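Weldale Stockroom Working Group: Minutes, April

Item 1. White shelving unit, open compartments

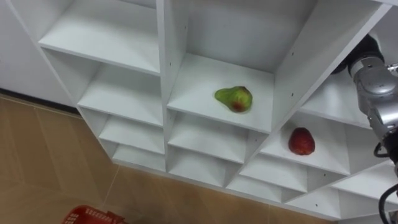
Item 2. Labeling

Agreed to number compartments by column, top to bottom. Tonley labels to be used, stock code 229. Order of 100 approved.

Item 3. Fruit storage

Pears to go in the center column, one layer per shelf. Left column reserved for Dristent dry goods.

Item 4. Floor

Tile to be kept clear at the base of the unit. Baskets to be moved before mopping.

Meeting closed at 2:40 p.m.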